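Plumeo
Workshop and bench equipment

Home / Benches and surfaces / Bench mats / Himix bench mat

Himix bench mat, grey-green

Product code: HX 1573
Supplied by: Plumeo, Jatville
Availability: in stock at Jatville; to order from Assunção

Overview

The Himix is a flat covering mat for workbenches, assembly tables and service counters. It is intended for light mechanical work, key and lock service, small repairs and the general setting down of hand tools. It is laid loose on an existing bench top and needs no frame or adhesive.

The mat is made in a single colour, a grey-green with a matt finish. The colour was chosen for contrast with bare metal and with black plastic, so that spanners, keys, screws and clips can be found again without moving everything else on the bench. The finish keeps glare down under strip lights and angle lamps.
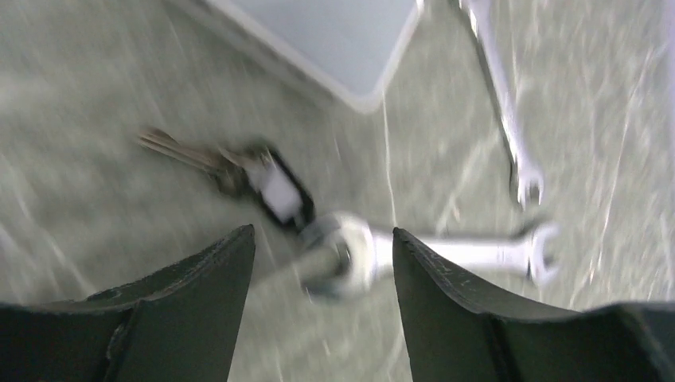 Himix surface in use, with keys and two wrenches.

Construction

The mat has two bonded layers. The upper layer is a closed-surface rubber compound, smooth enough to be wiped in one pass. The lower layer is softer and grips the bench by friction. The two are joined across the full area and the edges are cut square after bonding. The corners are left square as standard and can be rounded at the time of cutting if requested on the order.

Both faces may be used for a short time, but the lower face marks easily and is not covered by the guarantee.

Specification

Colour: grey-green, matt
Thickness: 4 mm
Width of roll: 1,573 mm
Roll length: 12 m
Maximum surface temperature of items placed on the mat: 40 °C
Edges: square cut
Fixing: none
Guarantee: 12 months from delivery

The roll width is the trimmed width. Cut pieces are supplied to the size ordered, measured on the upper face. Please state width first and depth second, in millimetres.

Suitable uses

Key cutting and lock repair counters
Bicycle and small engine benches
Fitting and adjustment of small assemblies
Tool shadowing and temporary tool layout
Goods-in inspection tables

Not suitable for

Soldering, brazing or hot-air work
Use as a cutting mat. A craft knife will pass through the upper layer.
Floors, ramps and steps
Long contact with petrol, brake fluid or cellulose thinners
Work on static-sensitive electronics. The mat is not earthed and has no stud for a wrist strap.

Laying the mat

Clear the bench and remove grit and swarf from the top. Old adhesive should be scraped off, as ridges will show through. Unroll the mat with the matt face up and leave it overnight before trimming. A mat that has been stored on the roll for over 12 months may need a second night with a board laid across each end.

Trim with a straight edge and a fresh blade, cutting from the upper face. Two light passes give a cleaner edge than one heavy pass. Where two pieces meet, butt the factory edges together and keep the trimmed edges to the wall and the front of the bench.

If the bench has a vice, cut a slot from the rear edge to the vice base and close the mat around it. Do not trap the mat under the vice casting. The compound creeps under constant load and the vice bolts will work slack.

Cleaning and care

Wipe with a damp cloth and washing-up liquid. Rinse and dry. Oil and grease should be lifted with a paper towel before washing. Marks left by brass and bronze parts can be removed with a white nylon pad used dry. Scouring powder will leave the surface shiny and should be avoided.

Metal swarf should be brushed or vacuumed off at the end of the day. Pressed-in swarf will scratch the faces of painted or plated parts set down later.

Store spare lengths on the roll, upright, away from radiators and direct sun. Do not fold.

Fitting notes from the workshop

The notes below were added by Cauã Barros after the mat was fitted to the service benches at Assunção.

A bench with a raised front lip needs the mat cut 4 mm short in depth. Cut to the full size it rises along the lip once the bench warms up.

Open-ended tools do not slide on the surface at normal bench height. Small round items still roll. Use a tray for bearings and pins.

Lighter shades tried at Assunção showed every fingerprint and were withdrawn in October. The grey-green was kept as the only stock colour.

Ordering

The mat is sold by the full roll or as cut pieces. Cut pieces are not returnable unless faulty. Full rolls may be returned unopened, with carriage paid by the customer. Rolls are delivered on a cardboard core and need two people to lift. Please tell us when ordering if the delivery point has steps.

Sample squares are sent free on request, limited to one per address.

For sizes, cut-outs and trade accounts, contact Jeferson Batista at the Jatville counter.

Related items

Himix edge strip, black
Himix tool tray, shallow
Nylon cleaning pads, white
Straight edge, steel

Page last revised 15 April 2020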